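4.2 Surface sampling and agreement between inspectors

The second part of the study dealt with a narrower question than the first. Section 4.1 showed that the letter grade posted at a restaurant depends strongly on which violations an inspector chooses to record. We now ask whether two inspectors who look at the same surface, minutes apart, reach the same judgment about its cleanliness, and whether an adenosine triphosphate (ATP) swab reading shared with both of them brings their judgments closer together.

Sampling was carried out in full-service restaurants in the Calel and Veltatow inspection districts. Surfaces were eligible if they were smooth, nonporous and listed on the district inspection form as food-contact or near-contact. Cutting boards were excluded, as scoring and knife marks affect both visual grading and swab recovery. Gaskets, can openers and ice chutes were also excluded. The final data set held 1,876 surface records. A record consisted of two independent visual scores, one ATP reading in relative light units (RLU), the time since the operator last reported cleaning, and the lighting level at the surface.

Visual scores were given on a scale from 1 (no visible soil) to 5 (heavy, built-up soil). Inspectors scored separately and did not see each other's forms. The second inspector entered the kitchen only after the first had left it. Swabs were taken by a technician after both scores had been submitted, using a fixed template placed over the part of the surface judged most likely to be touched. The action level was set at 300 RLU, a value adopted by both districts for internal training before the study began. It has no regulatory force and was not used to assign grades.

In the shared-reading condition, the ATP value was disclosed to both inspectors, who could then revise their scores. Revisions were recorded as new entries and the original scores were kept. Inspectors were told that a revision was neither expected nor discouraged. Each inspector worked in both conditions, with the order balanced across districts.

Agreement was measured with weighted kappa, using quadratic weights. Confidence intervals were obtained by resampling restaurants, so that surfaces from the same kitchen stayed together. Agreement was lowest in the middle of the scale. Most disagreements involved a score of 3 from one inspector and an adjacent score from the other, and they were concentrated on stainless shelving and the undersides of prep tables. Disclosure of the reading raised agreement in Veltatow. In Calel the interval for the change included zero. We attribute part of this difference to practice: Veltatow inspectors had used ATP meters during routine visits, while most Calel inspectors had seen them only in training.

Lighting was a stronger predictor of disagreement than time since cleaning. Surfaces in dim areas received lower soil scores from both inspectors, but the spread between the two scores was wider. The ATP readings for these surfaces did not differ from those of well-lit surfaces once surface type was included in the model. A low soil score in a dim area should therefore be read with caution, and the current form gives the inspector no field in which to note the lighting.

Glare produced a similar effect at the other end of the range. On glossy finishes under overhead fixtures, inspectors tended to view the surface from one position only, and residue inside the reflection could be missed. The revised protocol asks for two viewing angles on any glossy surface. Reflections on a glossy panel differ with the viewing position (Figure 3).

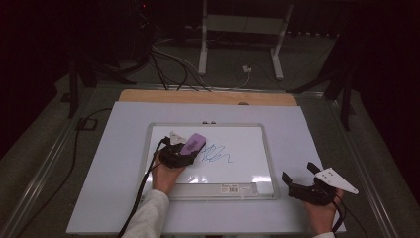
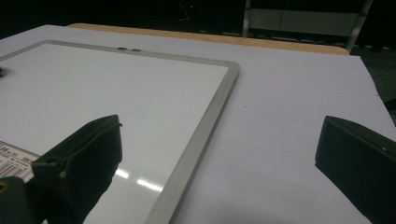 Figure 3. Overhead light reflected in the glossy surface of a framed whiteboard, from two viewpoints. The upper view includes writing in blue marker.

4.3 Effect on posted grades

To estimate the effect of scoring differences on posted grades, we recomputed the grade for each restaurant twice, once from each inspector's scores, leaving all other recorded violations unchanged. Where the two grades differed, the restaurant was classed as unstable. Unstable restaurants were close to a grade boundary in nearly every case, and the demerits at issue came from a small number of surfaces scored 3 by one inspector and 2 by the other.

Restaurant size was not related to instability after the number of eligible surfaces was taken into account. Smaller kitchens had fewer surfaces in total, so a single disputed item carried more weight in the recomputed grade. Operators who contest a downgrade on the basis of a later visit are comparing two inspections that differ in time as well as in inspector. Our design separates these two sources only for visits made on the same day, and the results should not be applied to reinspections carried out after corrective cleaning.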